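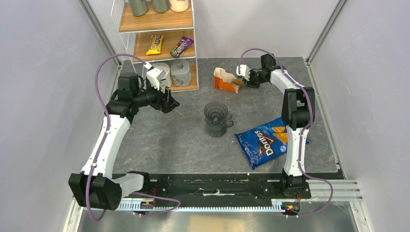
Weekly check, two-arm cell (Alitz bench)

Do this Friday before the 7 am run. Takes 30 min if nothing's loose.

1. Power off at the Zesden supply. Wait for the fans.

2. Purple cables, both arms. Follow each from gripper to base by hand. Should arch free over the wrist and elbow, no kinks. Loop at the base stays slack, dont tie it down.

3. Rack along the front. Brush out crumbs, wipe the teeth. No grease!

4. Little boards by the bases. Push the connectors in, look for rubbed wires.

5. Gripper fingers. Wipe, check screws. Covers back on.

6. Power up, home left then right. Run the pick test at 80 percent speed with the shelf and snack bags left where they are. If a arm stalls, go back to 2.

Log it in Faltau.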